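News > Automation > Safety notices

Bedeck suspends kitchen arm runs after brake release fault

Shares: 107 | Comments: 19

Bedeck has suspended unattended operation of its countertop manipulators after an arm at the Messina test kitchen lost holding torque in one joint and drifted downward during a pause. No one was hurt. The company logged the event as fault 3201 and has classed it as a safety matter pending a full review.

According to the notice sent to users, the arm was under a hold command when the elbow brake failed to engage. The controller reported the joint as locked. Position readings from the encoder showed slow movement in the direction of gravity, but the software compared those readings with the commanded position only at the start and end of each motion, so the drift raised no alarm. The operator on the Wednesday shift saw the arm sinking and pressed the stop button.

The stop removed motor power, as designed. With the brake disengaged, that left the joint with only gearbox friction to hold it, and the arm settled further before coming to rest.

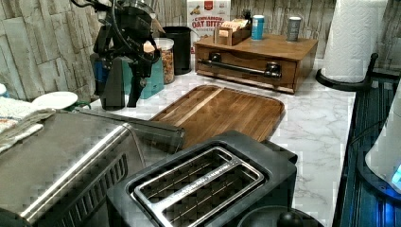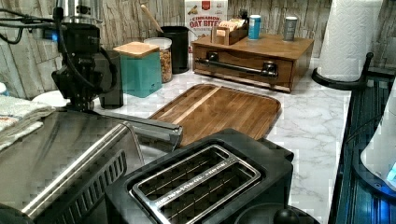
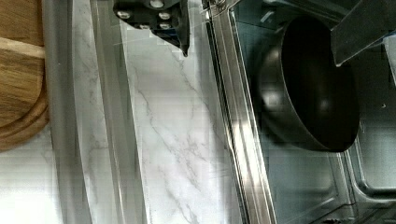 Work at the kitchen counter, Messina. The third picture is from the small camera near the gripper.

Inspection of the brake found wear debris between the friction disc and the release plate. The part is supplied by Simident and is fitted to the elbow and shoulder joints of the same arm model. Bedeck said the shoulder brake on the affected unit passed a static load test and has been kept for comparison.

The unit had completed 288 hours of operation when the fault occurred, well short of the scheduled brake inspection. Kitchen tasks involve frequent short holds while the gripper is positioned over the counter, and each hold cycles the brake. The inspection interval is set in running hours and takes no account of the number of brake cycles.

Two changes are being made. The Stulus control software will check joint position continuously during a hold and will keep the motor energized if movement exceeds a set limit. The brake inspection will also be scheduled by cycle count, with the counter stored on the joint board so that it survives a controller swap.

Until the update is installed, users are told to keep an operator within reach of the stop button, to park the arm in its folded rest position before any break, and to keep hands out of the space below the elbow whenever the arm is paused. Sites that have recorded a 3201 code should leave the arm parked and send the joint log to Bedeck before restarting. A release date for the update has not been given.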